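Niamh Brophy had two wrist cameras on the bench for most of February, and she has not picked a favorite. "The small one gets in closer," she says. "You see the fingertip almost on the wood. But move the arm fast and the grain turns to streaks."

She ran 35 passes with each, using the same arm and the same black fingers from Fisari. Slow passes were fine on both. 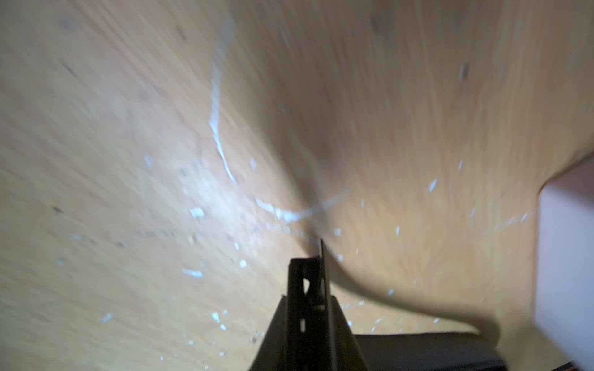 Rodrigo Fonseca thinks the blur matters less than she does, and would sooner cut the arm's speed than buy a different camera. Brophy doesn't agree. "At 45 percent speed the picture is good and the job takes forever," she says. "I want to judge the gap under the fingertip while it's moving."

Next she plans to shorten the exposure and add a lamp, then repeat the runs. The Bekon controller stays as it is.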